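White work clothes going gray, hard water?
Home > Laundry and Fabric Care > Washing
2,519 views

hmittal
2023-03-09
I wear white at work, long sleeves, cotton/poly blend. I own six of the same top and rotate them. They were bright when I bought them and now they are all the same dull gray, a little yellow at the cuffs. No obvious stains. They get washed together, nothing colored goes in with them.

Details, because I know someone will ask. Front loader, a Rindau, eight years old. Warm cycle, Zellow powder, fabric softener in the drawer. We moved to Bralar last year and the water report for our side of town says hardness is over 200 ppm. The old place had soft water and I never had this problem there.

Is it the water, the detergent or the machine? I would like to fix the ones I have before I buy more.

Harish

lintfilter
Stop using softener. It leaves a coating on the fabric and the coating holds dirt. That goes double for anything with polyester in it.

moffat_h
Water. At that hardness a normal dose of powder is mostly used up by the minerals before it gets to the clothes. Check the back of the box, there should be a separate dosing line for hard water. Most people fill to the same line they always did after they move.

Hamish

hmittal
You got me, same scoop as before. I'll look at the box tonight. What do I do about the gray that's already in there?

melaniia_b
I got mine back after two years of this, so it can be done. Fill a tub or a clean bucket with the hottest water the care label allows, add oxygen bleach (the powder kind, sodium percarbonate), and leave them in overnight. Then run a normal wash with the right amount of detergent and no softener. I had to do it twice on the cuffs.

Don't pack the tub full. If the tops can't move they come out patchy.

vsev_k
I disagree with the soak as a first step. If it's mineral buildup, oxygen bleach won't take it out. You need a water softening additive or citric acid in a separate rinse first. Then bleach if they are still yellow. I've seen people soak the same shirt every weekend and wonder why it's gray again by the next wash.

Also do not mix the acid with chlorine bleach. Ever. Separate days if you have to.

melaniia_b
Mine was the same kind of water and I never used citric acid. The soak did it.

vsev_k
You also changed your detergent dose at the same time. You can't say which one did it.

melaniia_b
Fair. The shirts are white, though.

hmittal
Dug out something with one of them in it. This is after a full winter of washing here. 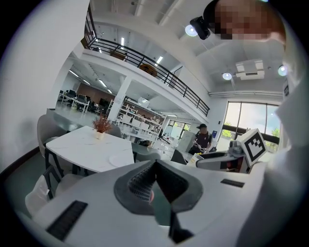

White top on the right, out of focus, with the gripper in front.

You can't judge color well from a photo, I know. In person, next to a new one from the pack, the difference is easy to see.

lintfilter
Can't tell anything from that. Do the window test. Hold the old one and the new one side by side in daylight, out of direct sun. If the old one looks gray all over, it's buildup. If it's yellow only where it touches skin, that's body oil and you want a longer wash with more detergent before you start buying additives.

moffat_h
Second that. And look at the door seal on the Rindau. Pull the rubber back and wipe inside the fold with a white rag. If the rag comes out gray, some of your problem is the machine. Run an empty hot cycle once a month. Clean the drawer too, the softener compartment gets slimy.

savchuk_i
Different suggestion. I gave up and send my whites to Palamarchuk, the laundry by the bus depot. They use softened water. It costs money every week but I don't think about it anymore.

Ihor

lintfilter
That's a lot of money for a fourth of a scoop of powder.

savchuk_i
Depends what your evenings are worth.

hmittal
Rag came out very gray. I also found the dosing chart and I was using a little over half of what it says for hard water. So that's two things.

Plan is: clean the seal, hot empty cycle, no softener, full dose. Then I'll try citric acid on three tops and the overnight soak on the other three and compare.

vsev_k
Good. Mark the tags so you don't lose track of which is which. A laundry pen will hold up.

melaniia_b
Post which one wins. I have money on the soak.

moffat_h
Check the care label for the temperature before you do either.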